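Warnar, 2023-08-12

Kohlhase finishes relighting its workroom in Warnar, and the squinting may now stop

The Kohlhase workroom in Warnar is open again after a refit of its ceiling and lights. The work began in May and was planned by Allilance, a lighting and fit-out firm that has now been inside the building often enough to know which door sticks.

The old lights had a long career. Several of them hummed, one flickered whenever the freight door was opened, and the far benches had come to depend on desk lamps brought from home. In a survey of people who use the room, 91 percent rated the lighting "poor" or "very poor." The rest, we understand, sit by the window.

Kohlhase looked at a number of ways to fix this, including a set of decorative pendants that would have looked very fine in a restaurant. The company settled on plain fluorescent tubes, hung where the work is done. Tubes are not fashionable. They do let a person read a packing label without walking it over to the door, which was the request that came up most often.

The ceiling has been painted white, beams included. The paint took 2 coats and a good deal longer than the schedule allowed, and Allilance has asked us to mention that the beams have more sides than the drawings suggested. Pipework was left where it was. Moving it would have cost more than the lights, and it was doing no harm.

The room covers over 400 square meters and is shared by the packing, repair and sample teams. All three have moved back in. The repair team has its old benches again, along with a drawer of screws that everyone had hoped would be lost in the move.

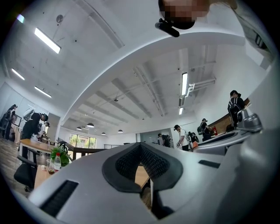

Fluorescent tubes and white beams on the workroom ceiling, Warnar.

Next on the list is the storeroom next door, known in the building as Jutar for reasons that were never written down. It will get the same tubes and the same white paint. Work there starts once the shelves have been emptied, a job that has been about to begin for a while.

The desk lamps are waiting on the table by the entrance. Owners are asked to collect them before the storeroom work starts, after which they will be given away.

About Kohlhase
Kohlhase packs, repairs and ships small household goods from its building in Warnar.

Press inquiries: Kohlhase front office, Warnar. Please allow 2 working days for a reply.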